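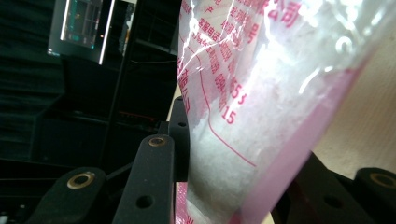 Purnon Lotport 40 - Autonomous Yard Robot
Model 2219
Reviewed by Yolanda Muñoz
Updated Jun 9, 2023

The Lotport 40 is a four-wheeled patrol robot from Purnon, sold to farms, depots and caravan parks that would like something to trundle around the fence line at night and send pictures to a phone. We stock it. We also have a few reservations, and you may as well read them before you read the price.

What the maker claims

Purnon says the Lotport learns a yard in one lap, steers around parked vehicles and animals, and takes itself back to the charging dock when the battery gets low. The brochure calls it "fully autonomous". We would call it autonomous on a yard that stays the way it was on the day of the lap. Move a skip or stack a few pallets by the gate and it will usually find a way past, slowly. Change the whole layout and you'll be walking it around again with the handset.

The brochure also says "all terrain". Ours managed gravel, short grass and a speed hump. It did not manage the wet clay behind the machinery shed, and it needed two of us to lift it out.

Specifications

Weight: 40 kg with battery
Mapped path: up to 657 m per site
Drive: four hub motors, skid steering
Sensors: front lidar, colour camera, rear bump strip
Connection: wi-fi, or 4G with your own SIM
Colour: grey or safety orange

Run time

The quoted figure is 301 minutes. Ask what that figure means and you'll be told it was measured on level concrete with the spotlight off. A patrol robot with the spotlight off is not much use after dark. Expect a good deal less on hills or in cold weather, and don't plan your rounds on the brochure number.

The app

It works, and the map view is clear enough. Alerts are another matter. On the default setting it reported a flapping tarp as a person all night long. Turning the sensitivity down fixed the tarp, and we then wondered what else it was ignoring. Purnon has promised an update in July that is meant to help with this. We'll believe it when we've run it.

Video is kept on the robot unless you pay for the Ala storage plan. The first three months are included, then it renews automatically. Put a note in your calendar.

Does it replace a guard?

No, and we wish the sales material would stop hinting that it does. It sees, it records, it makes a modest beeping noise. Anyone determined could throw a blanket over it. As a second set of eyes on a big flat yard it has some value - on a small one, two fixed cameras will cost you less and never get bogged.

In the box

Robot, charging dock, handset, tow strap, spare bump strip, printed quick guide. The full manual is a download only.

Options

Cárdenas wide tyres, set of four (worth having on gravel)
Rain hood for the dock
Second battery

Price and delivery

Price on application. Ships on a pallet, so you'll need a forklift or a patient neighbour. Returns are accepted within 14 days if the tyres are clean.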